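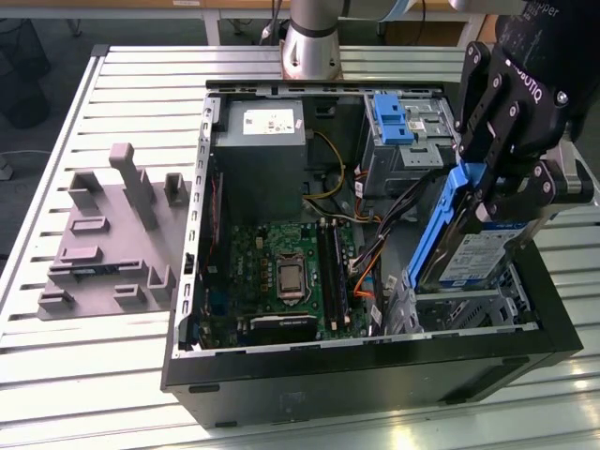 Robotiq gripper holding a 3.5-inch hard drive in its blue carrier, over the drive cage of a desktop tower.

Home | Services | Equipment Planning | FAQ | Contact

Planning and Budgeting for a Robot Work Cell: Frequently Asked Questions

These are the questions Forkell hears most from repair shops, refurbishers and small assembly lines that are thinking about a first robot cell. Answers were put together by Shirley Sawatzky and Vernon Li from the planning desk.

What should I decide before I ask for a quote?
Pick one task and write it down in a few lines. "Put a 3.5-inch drive into a tower case" is a task. "Handle computers" is too wide to price. List the parts, the largest and smallest sizes, and the weight of each. If a part goes in at an angle or has to slide past a wall, say so. That affects the gripper and the arm more than the weight does.

Does the arm make up most of the cost?
Usually it is the largest single line, but it is rarely most of the total. Gripper, fingers, table, fixtures, cabling, guarding, programming and training all go on the same budget. Ask for each one as a separate line. Quotes that lump them together are hard to compare.

Can I use the fingers that come with the gripper?
Often, yes. Standard fingers do well on boxy parts with flat sides, and a drive in a carrier is one of those. Thin cards, loose cables and connectors are harder. Plan on trying the standard set first and hold back some money for a custom pair.

Do I need fixtures?
Almost always. A 3D-printed plate with posts and tabs is fine for trials and for light parts. It can be changed in a day. Move to machined plates once the layout has stopped changing. Normand Kennedy in our shop suggests budgeting for three printed versions of any plate – the first one is never the one you keep.

What kind of table should I buy?
A slotted aluminum table is the common choice, as it lets you bolt down the arm and move fixtures without drilling. Check the load rating with the arm at full reach. Bare aluminum also reflects overhead light, so if you plan to use cameras, try the lighting before you pay for the final lamps.

How much floor space should I set aside?
Measure the table, then the full reach of the arm, then the space a person needs to load parts and get to the back for service. Pelletier, a refurbisher we worked with in May, left out the service side and had to move a wall rack after delivery.

How many units a year make a cell worth it?
There is no fixed number. Pelletier put 1,556 desktop towers through its bench in the year before it bought. Cumex went ahead with 683, mostly to free up one technician for board repair. Work out the hours spent on the single task you chose, and set those against the yearly cost of the cell, service included.

How much training should I pay for?
We quote 80 hours for a first cell, split between two people. Training only one person is cheaper and leaves you stuck when that person is out.

Should I lease or buy?
Leasing makes sense if the product you handle may change within two years. Buying is cheaper over a longer run. Maëlle Dufour can send a worksheet that shows both. The Unel starter package is available either way, but custom fingers and fixtures are always sold outright.

Can I send you sample parts?
Yes, and we prefer it. Send at least two of each, including a worn one. For computers, send the case with the side panel and its screws, plus any carriers or brackets. Carter Doucette receives samples until 4 p.m. Return shipping is not included in the planning fee.

Last updated: May

This site uses cookies to remember your settings. Accept | Manage preferences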